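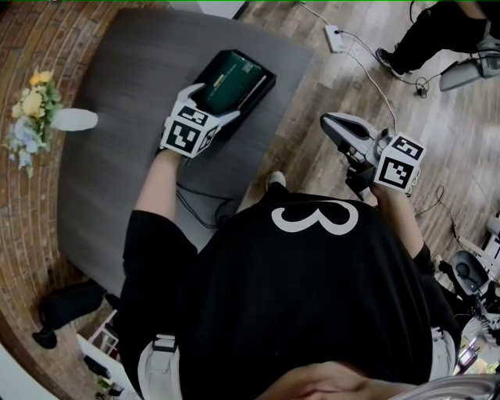
Curved fingers or flat pads for box picking with hand-held grippers? We're comparing two finger sets before we commit to one for a bigger round of recording in October. Both sets go on the same Juvimico hand-held body with the marker cube on top. The test I care about most is lifting a flat item out of an open box, like the dark green one in the black box there, where the fingers have to go down on either side of it. The curved set straddles the item fine but I'm not sure it holds as well as the flat pads once you start lifting. The flat pads hold well but are thicker at the tip and keep catching on the box walls.

We did 10 lifts with each set. Flat pads dropped nothing but touched the wall in 4 of them. Curved fingers never touched the wall and dropped the item 2 times. Is there a finger that does both, or do I pick one and live with it? Also, the tracking gets jumpy when the gripper is low in the box. Overhead camera, fixed mount, no wrist camera yet. I'd like to get that sorted at the same time if it's related.

Posted by dustesham_lab

benchrat14

Ten lifts is not a lot to decide on. I would do more before buying anything, and I would change the item too. A hardcover and a soft case behave very differently when you squeeze them from the sides.

On the fingers, we had the same choice and kept the curved ones. What fixed the drops was a strip of thin silicone tape on the inside of each finger, only on the last part near the tip. It adds almost no width. Clean the fingers with alcohol first or it peels off within the day. Replace it when it goes shiny.

Also check how deep you are gripping. With curved fingers on a flat item you often get contact at one spot only, and if that spot is above the middle of the item it will swing and slip out. Go lower than feels natural. If the bottom of the box stops you, tilt the wrist a little and take the item closer to one end.

For the tracking, look at whether the operator's head or forearm gets between the camera and the cube. People lean in when they reach down into something. That was most of our jumpiness. Moving the camera to the far side of the work surface helped, and so did telling people to stand back a bit - they forget after a few minutes, so you have to remind them.

Posted by benchrat14

Urban_Flats

just get the Stivitz fingers, they're better than either one. we swapped everything over and haven't looked back

Posted by Urban_Flats

quietservo

I don't know the Stivitz ones, so I can't say if they fit the Juvimico body. Check the screw spacing before you order.

Two things to add to what benchrat14 wrote. First, swap finger sets between blocks and not after all the lifts on one set. Your operator gets better at the task as they go, so whichever set comes second looks better than it is. Do a few with one, a few with the other, and go back.

Second, redo the offset from the cube to the fingertips every time you change fingers. If your two sets have different lengths and you kept the same number in the config file, your recorded tip position is wrong for one of them. It won't cause jumping, but it will make one set look like it is going deeper into the box than it is, and you may be comparing the wrong thing.

For the jumping itself, plot how many cube faces are detected in each video image next to the tracked position. If the jumps line up with the count dropping to one face, it's a visibility problem and a second camera at a lower angle will do more than any filter. If they don't line up, check your exposure. A dark box can push auto exposure up until the white on the cube washes out. Lock it by hand and try again.

Posted by quietservo

dustesham_lab

Exposure was on auto. Locked it this afternoon and will run both finger sets again with the tape on the curved ones, swapping between blocks. The offset was the same number for both sets, so that needs fixing too.

Posted by dustesham_lab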